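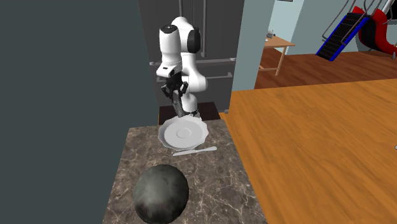 A reader of the last entry wants to know why we are still fussing over fingers in simulation when the controller is plainly the thing that misbehaves. Fair point, and the reason this entry got started. My answer is that I can't tell the two apart yet, and I'd love to be able to! A late close and a slippery pad look much the same in the log: the jaw width drops, the object is missing at lift, and everyone blames whichever part they didn't write.

So, February, Pustham kitchen bench, same arm and same two-finger hand throughout. Two finger sets: the plain flat ones we've had all along, and the Carau set, with the tapered tip and the softer contact model. Two controllers: our old position one, and the Khondokar build with the compliance term switched on. Every pairing gets the same starts from the same seed, 311, so that I'm not comparing a lucky layout with a nasty one.

Morning, first block. Old controller, flat fingers. Nothing new here, but I wanted a clean baseline on the current scene and not the one from before the counter was changed. Thin things lying flat are the trouble, as ever. The butter knife is a proper little villain. The fingers come down either side of the handle, touch the marble a hair early, and the position controller keeps pushing because it has been told to get to a height and it means to get there. Contact force climbs, the hand shivers, the fingers splay a touch, and the knife gets nudged out of line before the close even starts.

Swapped to Carau fingers, same controller. Better than I expected! The taper gets under the curve of the handle and the close drags the knife in towards the middle of the pads. The shiver is still there, though - it is just less harmful with a tip that can cope with it. I'd put that down as a finger gain sitting on top of a controller fault.

Then the bit I'd been looking forward to. Khondokar, compliance on, flat fingers. The touch on the counter is lovely now. You can see it in the vertical force trace: a small bump, then level, then the close. No shiver at all. I did have to lower the stiffness 3 times before it settled, and the first setting was so soft that the hand drifted sideways when a finger brushed the plate rim. Settings are in the config folder with the old ones kept next to them, please don't tidy them up.

Plate notes, while I remember. The wavy rim makes a real difference to where you grasp. If the fingers straddle the rim at a crest they have something to hold, but in a dip the contact patch is small and the plate pivots as it comes up. The planner treats the rim as a plain circle at the moment, so it picks crest or dip by accident. I'd like to give it the actual mesh outline. That's a change to the grasp sampler and has nothing to do with fingers or controllers, so it goes on its own list.

Camera side. We ran the Cemton camera model from two positions. Looking across the counter at the arm gives a good sense of approach height, and the hand stays in view most of the way down, but the far side of the plate is hard to judge. Coming from the side of the arm's cabinet you get the reach and the fingertips against the object, and the row of things along the counter as well, so a wrong target is obvious straight away. For debugging I'd keep both. For the policy input I'm less sure, and I don't want to change that in the same week as everything else. 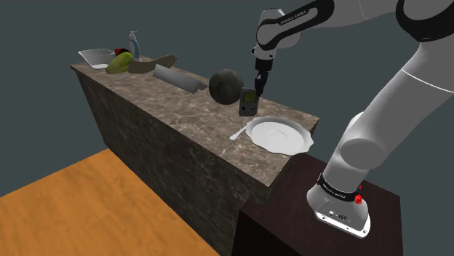
Does the softer controller cost us anything on tall, narrow objects? A little: it lets an upright object lean before the pads have fully closed, and with the flat fingers that lean sometimes turns into a tip.

The handheld console is the best test we have for that. Standing on end with the counter edge close by, it has very little room for a clumsy approach. With the old controller the hand comes straight down and closes hard, which suits it rather well, to be fair. With Khondokar and flat fingers, one pad arrives first and gives way a bit, and the console rocks. Raising the sideways stiffness and leaving the vertical alone fixed most of it. I'm really pleased with that, it took ten minutes and I'd been dreading a rewrite.

Khondokar with Carau fingers was the last pairing and the one I'd keep. On the knife it was calm and tidy. On the console the softer contact patch spreads over the face and the rocking mostly goes. The spoon was fine too, apart from the starts where its bowl is tucked under the plate rim. There the handle comes up and the plate wants to come with it, and no finger shape is going to save us. Needs a slide first, then the pick.

Things that went wrong and were my fault:

Forgot to reset the finger friction after the swap, so one whole batch of Carau runs had the flat-finger value. Thrown away and run again.

Left the close timeout at 5 seconds from an older test. Harmless, only slow.

The dark melon-ish ball is wider than the jaws can open. The planner kept offering it as a target anyway, and cheerfully. I've taken it off the target list but left it on the counter as an obstacle, where it does a good job of getting in the way of the rolling pin.

Next: mesh outline for the rim, a slide-then-pick for the spoon, and the same four pairings on a new seed before anyone changes the defaults. If you pick this up before I'm back at the bench, start with the rim - the sampler branch already builds, and the failing test in it is the one for the dips.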